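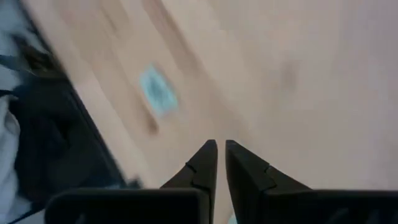 Can it clear the table yet?

Clearing a wooden table is still a job for you. Two stiff fingers will pinch a sponge nicely, but a card lying flat gives them nothing to get hold of, and crumbs are beyond them.

If you must share the chore with a machine, slide flat things to the table's edge first so they overhang. Keep clothes and tea towels well away, as fabric folds confuse it no end.

Then wipe along the grain with a damp cloth. Mine takes 61 seconds, grumbling included. The Salian arm at Cascombe wanted 315, and left the jam.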